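Sitstead Songwriters' Circle
Minutes of the general meeting, 2025-10-04

Present: 7 members. Apologies received from 2.

1. Previous minutes
Accepted with one change. The spring open mic raised $812, and the earlier figure left out the door money.

2. Compilation album
All tracks are in except the Brarkenik song, which still needs a final vocal. The band has asked for another two weeks. Agreed, with no further extension. The running order stays as circulated – "Leone" opens and the two acoustic numbers close side one.

Mastering quote from Baveck Audio accepted. Baveck will also supply the files for streaming.
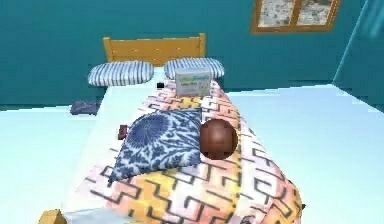 Members preferred a short CD run to vinyl on grounds of cost. Lyrics will go on the website and the booklet will carry credits only. Writers to check the spelling of their own names by the end of the month.

3. Streaming figures
The summer single has had 1633 plays. Most came in the first week, after the local radio spot. It was suggested that the next single go out on a Friday.

4. December showcase
Hall booked. Each act gets three songs, or two if using a full drum kit. Sound check order will be the reverse of the playing order. Ticket price left at last year's level – one member voted against.

5. Other business
The loan keyboard has a sticking pedal. It is not to be lent out until repaired.

Meeting closed at 9:10 p.m.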